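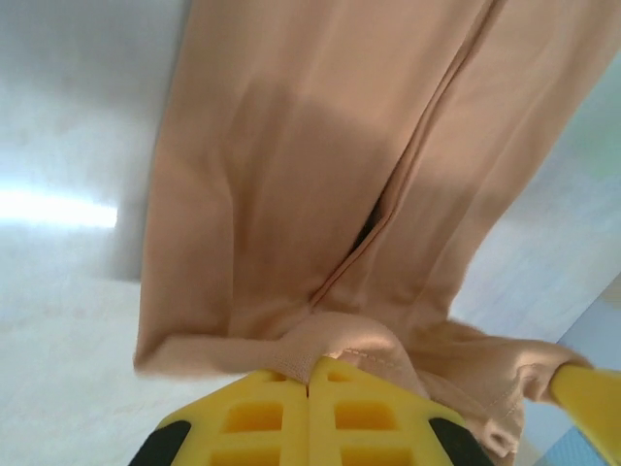
Chapter 6
When the Gripper Won't Let Go: Faults in Soft-Goods Handling

I ruined a sweater in my first month at Indley, and I'm going to start this chapter with it, since you'll ruin something too and you may as well hear how mine went.

It was a small two-arm folding cell, nothing fancy. The left arm had hold of a sleeve, the right arm had hold of the hem, and somewhere between those two facts the controller lost track of how far apart the grippers were. The arms pulled. Both of them were well inside their joint limits, neither motor was overloaded, and the log stayed perfectly green the whole time! I stood there with a coffee in one hand and watched the knit stretch until a seam let go with a sound like a zipper. By the time I'd put the coffee down and hit the stop, the sleeve was about as long as my leg.

My supervisor then was Raymonde Bélanger, and she asked me one question: "What did the arms think they were doing?" I had no answer. I had a torn sweater and a log that told me everything was fine. Most of this chapter is me trying to answer her, a good many years late.

6.1 Cloth doesn't complain

In Chapter 5 we dealt with rigid parts. If you squeeze a metal block too hard, or two arms disagree about where it should go, the forces shoot up and something trips. Annoying, but you find out right away. Cloth gives. It slides, it bunches, it doubles over on itself, and the force readings creep along so gently that your nice tidy threshold never fires. A fault can be well under way before any number in the system looks odd.

Now add a second arm. Each one has its own idea of where its fingertips are, and the cloth connecting them is the only thing that knows the truth (and it isn't wired to anything). We call this a shared-load condition, and you'll see the term a lot from here on. 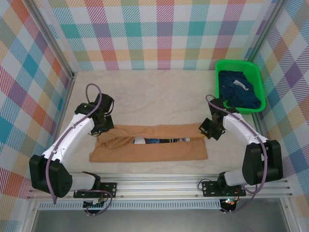

Figure 6.1. A two-arm cell with a tan garment between the grippers.

Before you read on, put your finger on Figure 6.1 and trace the loop: rail, left arm, left gripper, cloth, right gripper, right arm, back to the rail. If both grippers close, that's a closed loop. Any error anywhere in it, a slipped gear tooth, a bad calibration, a mount that has worked loose, ends up in the softest link. Guess which one that is.

Look at the purple cables while you're there. Each one loops off a wrist and runs back along the arm with some slack in it. Slack is good, you need it for the wrist to turn, but slack can also snag. Fouad Badawi, who taught me most of what I know about wiring, used to make us run every new motion at quarter speed and watch only the cables. You weren't allowed to look at the gripper at all. I hated it and I still do it.

6.2 Three ways a grip goes bad

I sort grip faults into three piles. Other books use more, and the Wesik training notes have a very long table if you like tables, but these have covered nearly everything I've run into on the bench.

1. The missed grip. The fingers close on air, or on so little cloth that it slides out on the lift. It's the one everybody tests for. The finger gap goes to zero, the software notices, and the arm tries again.

2. The greedy grip. The fingers pick up more than they were supposed to: two layers in place of one, a fold, a hem plus whatever was lying under the hem. The gap looks fine. The motor current looks fine. Everything looks fine until the arm lifts and half the pile comes along. A wrist camera helps, though less than you'd hope, as one layer of plain beige cloth looks an awful lot like two when it fills the whole view.

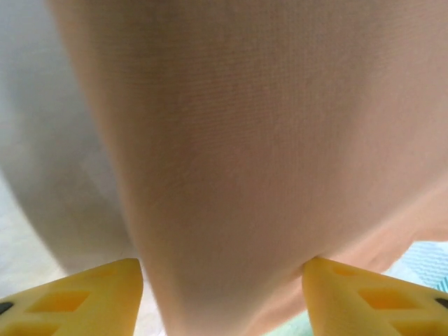 3. The stuck grip. The open command goes out and the cloth doesn't come free. Sometimes the fingers really haven't moved. Sometimes they have, and a thread or a bit of knit has caught in the finger itself. Fingers with recessed pockets are light and springy and I like them a lot, but every pocket has an edge, and loose loops of yarn are very good at finding edges. My sweater was a stuck grip, by the way. The left fingers had opened 6 millimeters, the controller decided that counted as released, and off went the arm.

Of the three, the stuck grip is the one that hurts people. Someone sees the cloth hanging, thinks "oh, I'll just free that," and reaches in while the program is still waiting on its next step. Loubna Berrada got a pinched thumb that way on a Hamdy bench unit at 18 percent speed, and she was the most careful person in our shop. Slow arms feel friendly. Please don't reach in. Stop the cell, confirm that it has stopped, then go for the cloth.

6.3 Reading a garment like a fault-finder

When you're asked to look into a failed fold, you'll want to open the log first. Try leaving it shut for a few minutes and look at the cloth where it lies. Is it flat or rumpled? Which edge is gathered? Is one gripper on the fabric and the other only beside it? You can often name the pile before you've read a single line of data.
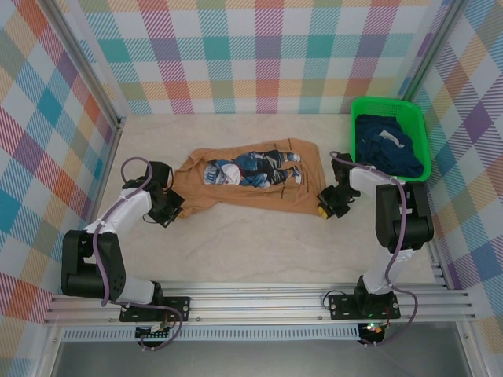 Section 6.3 last updated: October

Take the tan T-shirt here. The left gripper is on the gathered cloth by the sleeve, and the right one is over beside the far edge. Write down what you'd expect each arm to report at this moment, finger gap included, and then what you'd expect if the right arm wrongly believed it had hold of the shirt. Those two lists are shorter and more alike than you'd want them to be, and the few places where they differ are where your checks belong.

Printed shirts bring their own trouble. A large graphic on the front gives the overhead camera plenty of edges to get excited about, and I've seen a Vomov vision module fit a hem line straight through the middle of a picture. Siwan Owen and I lost most of an afternoon to that one before she turned the shirt face down and the fault vanished. We'll rebuild her test in the lab section, so keep an old printed shirt handy, preferably one you don't love.

Next up is the release check itself, starting with the version I should have had running at Indley: open, wait 300 milliseconds, back off a little, and look again before the arm is allowed to go anywhere.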